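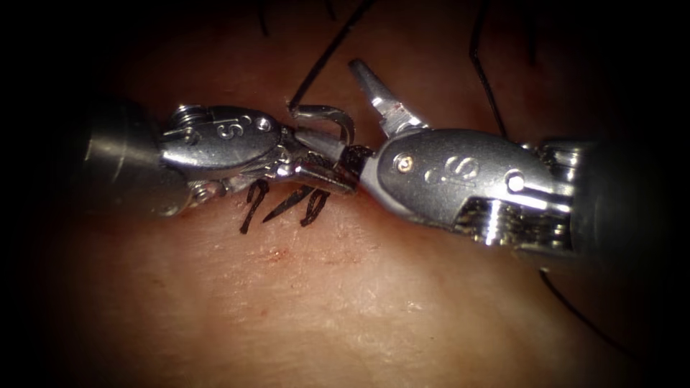
I have become a terrible bore about mending. It started with a coat, a plain grey wool thing I bought in Prusbridge when I was a student, and which by last February had a lining that hung out of the sleeves like a tongue. The quote for a new lining was more than I'd paid for the coat. So I borrowed a thimble, found a chair by the window and had a go, and I have hardly shut up about it since.

What I want to argue for is the visible kind. There is a school of mending that wants the hole to vanish, and I admire it enormously (have you ever watched a proper invisible weaver at work? It's like watching someone pick a lock). But most of us will never be that good, and I think the wish to be that good is what stops people starting. A darn in the wrong colour is still a darn. It keeps the wind off your elbow.

Damilola Fashola taught me this at her Thursday class above the bakery in Sirnimness. There are 9 chairs up there, none matching, and a kettle that trips the lights. She starts everyone on a sock and won't let you near anything you love until you've finished it. My first sock looked like a waffle. She held it up to the room and said, "Look how strong that is!" and she meant it, and I went home on the bus feeling about ten feet tall.

The other thing she taught me was to slow down when I pull the thread through. I had always yanked. You yank, the cloth puckers, you swear, you unpick. If you draw it gently and stop the moment it lies flat, the cloth stays as it was. I now think of this several times a day, and not only when sewing.
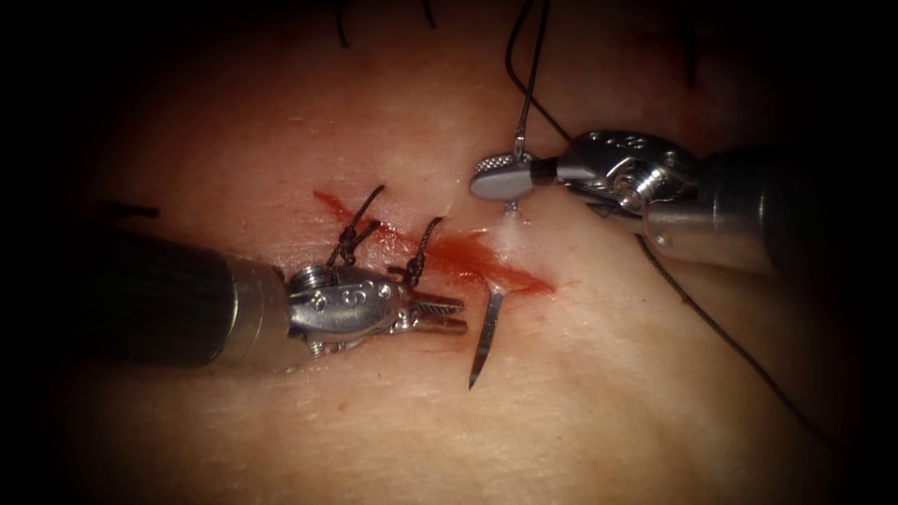 Two instruments at work along a cut.

People tell me they haven't the time, and I do understand. I have two children and a job that follows me home. But a button takes less time than choosing a new shirt, and a small hole takes one episode of whatever you're watching. What we're really short of is the habit. My grandmother had a mending basket that lived beside her armchair, so her hands just went to it. Mine now lives next to the television and it works the same way.

Then there's the money, which I'm nearly too cheerful to bring up. I kept a tally for a year

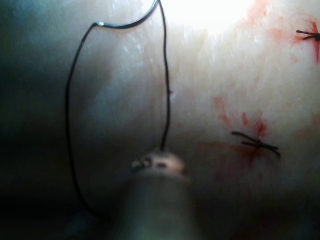

and came out 418 pounds better off, going by what I would have spent on replacements. That includes the children's school trousers, which go at the knee as if they were made for it. I spent 20 pounds on thread, needles and a darning mushroom from the Korletey market, and the mushroom was the expensive bit.

I'd love to see sewing back in every primary school, for boys and girls alike, an hour a week, nothing fancy. Hems, buttons, a patch. I'd love more shops to sell a spare bit of yarn with the jumper. And I'd love it if we stopped apologising for our patches! I wore the coat to a wedding in Hokau this spring, bright orange stitches showing at both cuffs, and three people asked me how to do it. One of them had a hole in his pocket and a needle in his hand before the cake was cut.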